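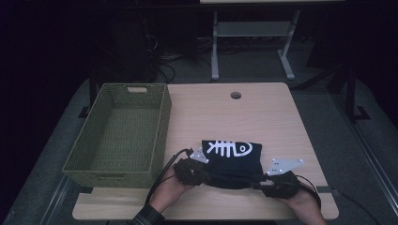 4.3 Folding and filing T-shirts

This section covers short-sleeved T-shirts of adult size, plain or printed. For long sleeves see 4.4. For knitwear see 4.6; do not file knitwear on edge.

Before you start

You will need:
- a flat table with enough free surface to lay one shirt out fully
- one open-topped rectangular basket per person (the Fenia woven basket or similar)
- the shirts, washed, fully dry and turned right side out

Place the basket at the left of the table with its long side running away from you. Left-handed users may place it at the right and reverse the sides given in steps 3 and 4. The basket must be empty at the start. If it already holds folded items, take them out and put them to one side, as it is difficult to judge the row spacing otherwise.

Note: Check that the inside of a woven basket has no broken strands. A loose end will catch jersey fabric and pull a thread. Press loose ends back into the weave or trim them flush.

Folding

1. Lay the shirt on the table with the print face down and the neck pointing away from you.

2. Take hold of the lower edge at both sides and draw it gently towards you until the body lies flat. Smooth out any gathered fabric with the side of the hand, working from the centre outwards. Do not pull on the print.

3. Fold the right side inwards to a line running from the middle of the shoulder to the hem. Fold the sleeve back on itself so that it does not pass the new outer edge.

4. Repeat with the left side. The two sides should meet or overlap slightly at the centre. The shirt is now a long strip of even width.

5. Fold the hem up towards the neck, stopping 2 cm short of the collar. This gap keeps the collar from adding to the thickness of the fold.

6. Fold in half again, or in thirds if the basket is shallow. The finished height must be less than the inside height of the basket.

7. Stand the fold on edge on the table. A correctly folded shirt will stay up unaided. If it falls open, unfold it to step 5 and press the air out before folding again.

Caution: Do not iron over a print to sharpen a fold. Screen-printed lines, in particular white ink on dark fabric, may soften and mark the facing layer. If a crease is needed, iron the shirt inside out and allow it to cool before starting at step 1.

Printed shirts

A print on the chest will usually fall across one of the folds made in steps 5 and 6. This does no harm in normal use. Where a print is thick or rubbery, move the fold so that it falls above or below the design, even if the finished shirt is then slightly taller than the others. Large graphics with widely spaced lines, such as skeleton or rib designs, tolerate folding better than solid blocks of ink.

File printed shirts so that part of the design shows at the top edge. Dark shirts are hard to tell apart when only plain fabric is visible.

Filling the basket

8. Place the first shirt against the far short side of the basket, folded edge upwards.

9. Add further shirts one behind the other, working towards you. Keep the row upright with one hand while placing the next shirt with the other.

10. Stop when a flat hand can still be slid between the last shirt and the near side of the basket. Overfilling bends the sides outwards and makes the front shirts difficult to remove.

11. If the row leans, put a rolled pair of socks in the remaining space. Do not use a book or other hard object.

Note: Keep cut-out handles clear. A sleeve or hem pushed through the opening will be pinched when the basket is lifted.

Carrying and storage

Lift the basket with both hands, one at each short side. The Fenia basket fits a Kozma shelf of 400 mm depth with the short side facing forwards. On a 500 mm shelf, leave the spare depth at the back so that the handle remains within reach.

Do not stack one open basket on another. The upper basket will rest on the shirts and press them out of shape.

Care of woven baskets

Wipe with a damp cloth and leave to dry in open air before refilling. Do not soak. Shirts should not be returned to a basket that feels damp at the base - the weave holds moisture longer than its surface suggests.

Faults

Shirts slide down in the row: row too loose, or folds of unequal height. Refold the tallest and shortest.

Creases across the front: fabric was gathered at step 2. Lay out again and smooth from the centre.

Collar curls over: fold at step 5 taken too far up.

Section revised February, B. Vass. Replaces the folding sheet supplied with order code 567.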